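**Demonstration collection** (also *demo gathering*, or, among those who do it all day, simply *collecting*) is the practice of recording people performing ordinary tasks so that a learning system can later be trained to perform them. The output is a set of episodes, each holding one attempt at one task from start to finish. The field sounds futuristic and consists largely of moving plates.

## Background

Early collection was done by teleoperation. A person steered a robot arm from a matching arm, a joystick or a headset, and the robot's own sensors recorded what happened. The method produces data that fits the robot exactly, at the cost of needing the robot, which is expensive, heavy and often broken. Operators also tend to move slowly and overshoot, habits that the trained system picks up with great loyalty.

Hand-held grippers were taken up as a cheaper route. The person holds a pair of fingers much like the ones on the robot and does the task directly, while cameras record the view and the position of each gripper is worked out afterward. No arm is needed until the time comes to find out whether any of it was useful.

## Equipment

A typical two-handed kit has a gripper for each hand and a camera worn on the head. Many kits add printed marker cubes, whose black-and-white squares give the tracking software something to lock on to. The squares must stay flat, clean and in view. A thumb over one face is usually forgiven; a thumb over two tends to send the recorded hand through the nearest wall.

The Flumik kit, used at the Brudport site of the Kendamcombe collection, follows this pattern. Its manual devotes more pages to wrist straps than to software, a ratio that experienced collectors consider about right.
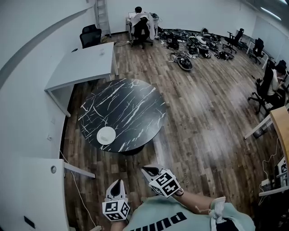 *Two-handed collection at a round table, with marker cubes on both grippers.*

## Procedure

A session begins with calibration, in which the grippers are opened and closed fully and held up to the camera. The collector then reads the task card, sets the objects in their starting places, records an episode and resets everything for the next one. Resetting generally takes longer than the task. Several proposals have been made to record the reset as a task in its own right, and at Brudport this was eventually done, so that every episode there has a twin in which the work is undone.

Task cards are short and leave room for argument. "Place the item on the plate" does not say which part of the plate, or what counts as placed if the item rolls. The Demchenko rules, a widely copied set of labeling notes, settle the matter by accepting any resting position that lasts 3 seconds. They are silent on items that rest for 3 seconds and then fall off.

Variation is introduced on purpose. Collectors shift the plate, change the lighting, stand on the other side of the table and swap one small object for another. Left to themselves, people settle into a single graceful motion and repeat it, and a system trained on the results will be graceful in precisely one spot.

## Review and rejection

Episodes are checked before they enter a training set. Common grounds for rejection are lost tracking, a bare hand doing the gripper's job, a dropped object left out of the notes, and the collector stopping to scratch. Some reviewers keep episodes in which an object is dropped and picked up again, on the theory that a robot will need the skill sooner than most.

In one batch recorded at Brudport in May, 504 episodes were submitted and 46 were turned down at first review. The most frequent fault was listed as "sleeve."

## Rooms

Guidance usually calls for many different settings: kitchens, workshops, bedrooms, shops. In practice a large share of material comes from the offices of the people collecting it. Trained systems have accordingly shown an early ease with desks. Background activity is treated as useful by some groups and as noise by others, and the two camps often share a building.

## Criticism

The main complaint concerns mismatch. A person's wrist bends in ways that a robot's may not, and a motion that is comfortable by hand can ask an arm to fold through itself. Filtering tools catch the worst cases after the fact.

A second complaint is dullness. The Kendamcombe handbook limits a collector to 294 episodes on one task card before a change is required. Collectors have described the figure as generous.

## See also

- Teleoperation
- Imitation learning
- Fiducial marker
- Repetitive strain injury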